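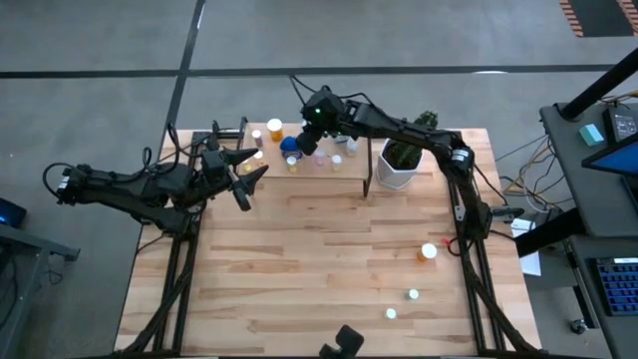 Left gripper drifts off its target after a few hours on a two-arm table

Posted Mon 17 July by Millito
Last updated: 3 days ago

Hi all! I look after a bench cell with two black arms on extrusion rails, one per side, and I'm having a great time with it. The job is picking up pill bottles and caps, some from the raised shelf and some from the tabletop. Right after homing, both arms are spot on. By lunch the left one closes a little short of the bottle, and the small white caps are hopeless. The right one stays good all day. I've re-homed it 26 times this month (yes, I keep a log!) and it always comes back, then wanders again. Where would you look first?

Gurnenine

Love this kind of problem! Check the base before you touch any software. Ours did the same thing in December and it was the clamp bolts on the rail. Put a pencil line across the base and the rail, run 100 picks, then look at the line. If it has split, take the bolts out one at a time, clean them, and put them back with threadlocker. Look at the cable loops too — if a loop pulls tight when the arm reaches for the middle, it can drag the base a hair every cycle. Give it more slack near the base and tie it down on the rail side only.

Chege

same here, was the bolts. also error 1836 in the log if yours shows it, means encoder plug not seated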